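Brondden Community Boards > House and Home > Freezer inventory: does anyone keep this up?

craddock_e
Posts: 421
My wife has asked me to start a freezer list. She asked after I served what I believed was beef stew to her parents and it was rhubarb. Stewed, to be fair. Does anybody run one of these lists for longer than a month, and if so, paper or phone?

KanakoS
Paper, on the door, with a pencil on a string. The string matters more than the list. We've had ours since September and it has survived two teenagers, although one of them crosses off ice cream before he eats it, as a sort of reservation.

jasitz_jim
Don't bother with a list. Label the containers and look in the freezer. That's your list.

KanakoS
Jim, some of us have a chest freezer. Looking in it means taking out 16 things and losing feeling in your hands.

jasitz_jim
Then get an upright.

mitsuko_m
I went from a chest to an upright last year and I would not say it solved anything. What I have now is the same mystery food, but standing up. My system is masking tape and a marker, written BEFORE it goes on the lid. Tape won't stick to a cold lid. I have a little drift of labels at the bottom that say CHILI, and no idea where the chili is.

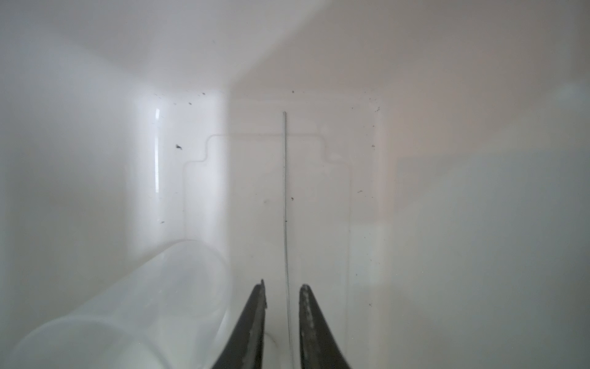 The other thing I do is give each shelf a job. Top is bread, middle is cooked meals, bottom is raw meat, and the door is for things I'm lying to myself about. Peas also go in the door.

craddock_e
The door shelf sounds like our whole freezer.

hattori_t
I'll be the one to say it: a list is just a record of food you don't want. The good stuff gets eaten within the week and never needs writing down. My mother kept a beautiful list in a ledger with ruled columns, and the top line was always the same turkey.

KanakoS
I disagree, Toshiko. Without the list I buy ground beef every single time I'm in Wellodham because I have a feeling we're out. We have never once been out.

hattori_t
That's a shopping problem.

KanakoS
It's a shopping problem that the list fixes.

brondden_kimie
Phone person here. I use a shared note so my husband can see it from the store. He doesn't look at it, but he could. I put the date frozen first and then the food, so the oldest things float up to the top when it sorts. 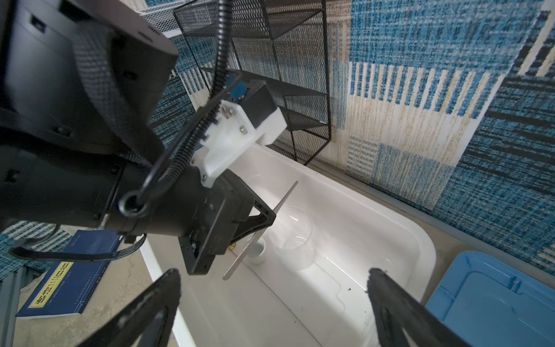
I also set aside one night a week when dinner has to come off the top of the note. Some weeks that's lasagna. Some weeks it's half a bag of corn and 2 hot dog buns, and we all learn something about ourselves. My daughter calls it museum night.

jasitz_jim
If you looked in the freezer you could have had the lasagna every time.

brondden_kimie
Jim, there is only the one lasagna.

mitsuko_m
Flat bags, by the way. Freeze soup lying down on a cookie sheet and then file it upright like records. I can get 20 in the space of six tubs. Leave a little air gap in the bag or you'll be chipping soup off the shelf.

craddock_e
Okay. Went with pencil and string, plus the tape. First full count done this evening. We own five bags of rhubarb, something orange, and a container that just says NO in my wife's handwriting. Do I list that under N?

hattori_t
List it under the turkey.

KanakoS
Leave it where it is and ask her.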